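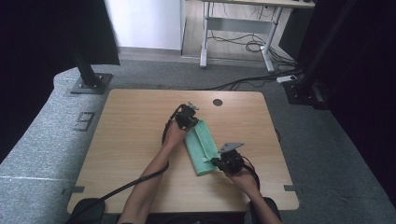 Okay, so microfiber towels! I wrecked a whole stack of mine before I learned to wash them right, and it's so easy once you know.

First, pull them out of the regular laundry. Microfiber grabs lint like crazy, so one load with your fluffy bath towels and they come out wearing a sweater. I keep a separate bin and run it on Friday, when I've got enough for a small load.

Set the washer to warm, 85 degrees or so if yours shows a number (mine does, and I'm weirdly fond of it). Use half your usual detergent, the liquid kind, and skip the fabric softener. Softener coats the fibers and then the towel just pushes water around your counter.

Already used softener? Add a half cup of white vinegar, no soap, and run the load 2 times. My neighbor Britta Reuter saved her car towels that way.

For drying, I hang them over the shower rod — they're ready by morning. If you use the dryer, go with low heat and leave out the dryer sheets, and clean the lint trap first.

Then fold them in thirds and put them somewhere away from the cotton ones. Mine live under the sink.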